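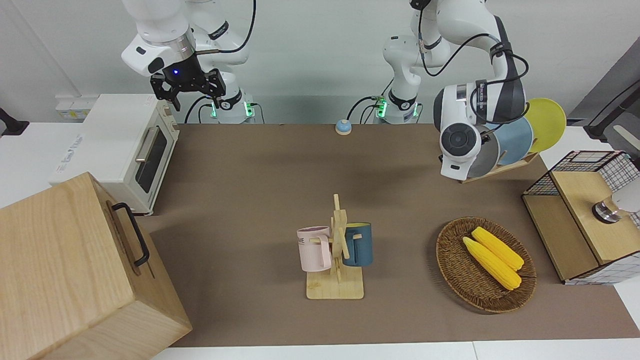
Kalk in der Küche: Messwerte nach dem Umzug

04/06/2021

Seit dem Umzug nach Gratgate habe ich mit deutlich härterem Wasser zu tun. Der Versorger gibt keinen Einzelwert an, nur einen Härtebereich. Ich habe deshalb selbst titriert, jeweils mit 1000 ml Leitungswasser als Ausgangsmenge und dem Tropfentest von Enache.

Umgerechnet auf Calciumcarbonat ergeben sich 482 mg/l. Das entspricht etwa 27 °dH, also Härtebereich hart. Der Wert stammt aus der Kaltwasserleitung, morgens nach kurzem Ablaufenlassen. Die Warmwasserleitung habe ich nicht gemessen.

Geschirr und Gläser

Beläge auf Glas bestehen überwiegend aus Calciumcarbonat und lösen sich in verdünnter Citronensäure. Bleibt die Trübung danach bestehen, handelt es sich meist um Glaskorrosion, und die ist irreversibel. Citronensäure nur kalt ansetzen, beim Erhitzen fällt sonst schwer lösliches Calciumcitrat aus. Für Aluminium ist sie ungeeignet.

Beim Abtropfen gilt: Was auf der Oberfläche verdunstet, hinterlässt seinen Kalkanteil dort. Abtrocknen mit dem Tuch bringt mehr als jeder Klarspüler.

Filter

Die Kartusche von Girnico ist nach mehr als 94 Litern erschöpft, danach steigt die Härte im Filtrat messbar an. Die von Starnier teste ich im Mai. Ifeoma Babalola hat mir dafür ihr Leitfähigkeitsmessgerät geliehen. Leitfähigkeit ersetzt die Titration nicht, zeigt aber den Verlauf. Die Rohdaten kommen als Tabelle in den nächsten Eintrag.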